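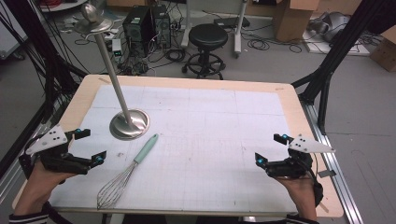

A reader in the Ukent plant wrote in to ask whether the tips on this page still apply once the company starts teaching the machines to do the job, or whether she should just unplug the kettle and go home. Please leave the kettle plugged in. Most of what keeps a bench pleasant to work at stays the same, and the rest is mainly a matter of where you put your elbows.

For anyone who came in through a search for descaling: I work at Flerkska, in the building where kitchen goods come back from shops and get checked, wiped, sorted and sent out again. I have written tips for the bench staff for years, mostly on sticky labels and sore wrists. Then we began training robots to handle whisks and stainless-steel stands, and management asked me to "refresh the content." So it has been refreshed.

Working with hand-held grippers

The first thing that changes is your hands. You spend years learning to pick up a whisk without thinking, and now you pick it up with a pair of black fingers while thinking about nothing else. Go slower than you believe is reasonable. Then go a little slower than that. The machine learns from what you do, including the bit where you flap at a fly.

Keep your elbows near your ribs. People hold the grippers out in front like barbecue tongs over a flare-up, and by two in the afternoon they can't lift a sandwich.

Swap jobs before you ache. At our place a gripper shift is 81 minutes, a figure I'm told came out of a study. I suspect it came out of a parking meter. It's a decent length all the same, and you should take the break even if you feel fine.

Grip the handle firmly but don't strangle it. If your knuckles hurt, you're squeezing for the robot's benefit, and the robot doesn't care.

Sleeves: push them up or button them down. A loose cuff gets between you and the thing you're trying to pick up, and then there is a whole lesson on how to pick up a cuff.

Setting up the table

Cover the top with a plain white sheet and draw a light pencil grid on it. This is the best tip on the page and it works in any workshop or kitchen. You can put things back where they were, you can see crumbs, and when the sheet gets disgusting you throw it away. Use a soft pencil. Marker bleeds through, and then your table has a grid forever.

Tape the sheet underneath, never on top. Tape on top catches on everything.

Put tall items toward the back and low ones toward the front. You would think this goes without saying. I have seen a cake stand go over four times in one morning, always with somebody reaching past it for a spatula.

Anything with a heavy base should be moved by the base. Lifting a stand by the knob on top looks elegant for a second or so.

Leave yourself clear space in the middle. Beginners fill the table because a full table looks like work. Two objects is plenty to start with, and if you can't get two right you won't enjoy six.

Cables

Automation was sold to us as the end of clutter. I would like to report that it runs on cable.

Bundle what you can and run it down a table leg or post, with a wrap every foot or so. Hook-and-loop wraps are better than zip ties, because somebody will want that one cable out again by Thursday lunch. (Scratch that – by lunch on any day you like.)

Keep the floor ones away from stool wheels. A rolling stool will find a cord and climb it with you on board. If you can't move the cord, move the stool, and if you can't move either, lay a rubber cord cover across and tell people it's there.

Sweep before you mop, and don't mop near the computers at all. A barely damp cloth on a stick is enough. Dust the vents once a month with the power off. They pull in flour, lint and cardboard fluff like you wouldn't believe, and after that they sound like a hair dryer with a grudge.

Cleaning the metal things

Stainless steel shows every fingerprint, and the more a piece gets handled the worse it looks. Wipe with warm water and one drop of dish soap, then dry right away with a cotton cloth. Go with the grain if you can see one.

For dull spots, make a paste of baking soda and water, rub gently, rinse, dry. Skip the steel wool, whatever your uncle does.

Whisks: swish them in a tall jar of soapy water, working the handle between your palms. Old egg in the top where the wires meet the handle needs a soft toothbrush and some patience. Dry them hanging up or lying on a towel, because water creeps into the handle if you stand them wires-up in a mug.

Gripper fingers get greasy too. Wipe them at the start of the shift, before you've touched anything, and again after lunch. Ask before using alcohol on them. Some rubbery parts go gummy, and replacing them involves a form.

What changes for the people

This part isn't strictly a cleaning tip, but it's what everyone writes in about.

Last year our building sorted by hand and was judged on how many items went out the door. Now part of the crew is judged on how many good tries they record. A good try is one where you pick up the thing and put down the thing. In my first week I recorded 459, of which 132 were thrown out. Some had my thumb wandering off. Several had me talking to the whisk, though they said the talking was fine and it was the pointing that spoiled it.

It is odd to be told you are an expert in picking up a whisk. It's odder when it comes with a slightly better hourly rate, and I'd advise taking that without argument. Ask for it in writing, though. The folks at our Sirnmont branch were told "comparable pay" and found out it was comparable to something else.

Ask early what happens to your old bench. Ours was still there in January with a box on it. Then there were more boxes. If you want to keep doing some hand sorting, say so while there's still a surface to do it on.

Keep a notebook of the small stuff: which handles are slippery, which lids stick, what falls over. The engineers are clever people and they have never had to pack forty colanders before a truck leaves. We gave ours a page of notes on nested bowls and it saved them a month of watching a machine carry three bowls at once and believe it had one.

Don't let anyone schedule gripper work back to back with packing. Both use the same part of your forearm, which will let you know that evening when you try to open a jar.

And sit down between turns. A padded stool with a foot ring is worth asking for. Set the height so your feet rest on the ring without your knees coming up, and check the wheels for thread and hair every couple of weeks. Use a seam ripper for that, and wear your glasses.

If your thumbs are sore

Warm water for ten minutes, then open and close your hands slowly under the surface. A rolled washcloth makes a good thing to squeeze. If it hurts at night or goes numb, stop reading tips and see somebody.

The Caron model of thumb brace is popular on our floor. I find it itchy, but I find most things itchy.

Next time: getting label glue off glass without ruining the glass, the cloth or your afternoon.

Related tips
Sticky labels: oil first, then soap
How to fold a carton so it stays folded
Descaling the break room kettle
Storing whisks, tongs and other things that tangle
Shoes for concrete floors
Five uses for a worn-out dish towel

We use cookies to remember your settings and to see which tips get read. By continuing to browse you agree to this. Manage preferences

Get the bench tips newsletter once a month. Unsubscribe whenever you like.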